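Tomton opens a bigger turning shop, and you're all invited

For immediate release

Hi, it's Jozef Dekker from Tomton. I know a press release is supposed to sound like a lawyer wrote it, but I make bowls for a living, so you're getting me instead.

The big news first: we're moving! After 4 years in the back half of the old Verstraete dairy, we've signed for the whole ground floor next door, and the doors open to everybody in June. We get a proper drying room (finally), a front counter where you can pick things up and feel the weight of them, and enough space for evening classes.

The classes are the part I'm most excited about. Jaanus Kütt will teach beginners on the small lathes, two evenings a week, and he has more patience than I do -- my own apprentices will happily confirm that. You'll start with a plain straight-sided bowl and take it home with you, wobbles and all. Hendrik Lambrechts is doing a separate course on finishes and food-safe oils, and if you've ever ruined a salad bowl in the dishwasher, please come and let him be kind to you about it.

We sold nearly 2,000 bowls last year, most of them to people who walked in for directions to the station. That still makes me laugh. It also paid for the new dust extraction, so thank you, lost travelers.

Prices stay where they are through the summer. Repairs do too, including cracked rims, and yes, we'll look at bowls we didn't make.
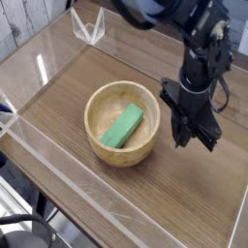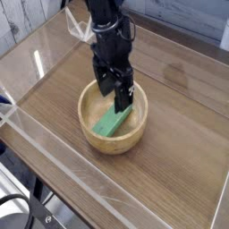
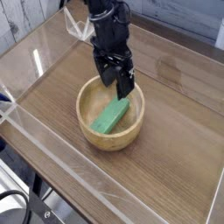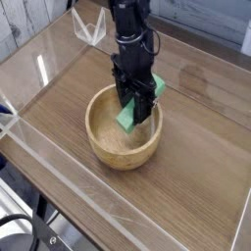
Round wooden bowl, pale inside, with a green block

MITAR, June -- Opening day starts at 10 a.m. with coffee and a turning demonstration, and the lathes run until we get hungry. Class sign-up sheets will be on the front counter, or you can call the shop and ask for Jaanus. Press questions come to me, and I'm easiest to catch before lunch.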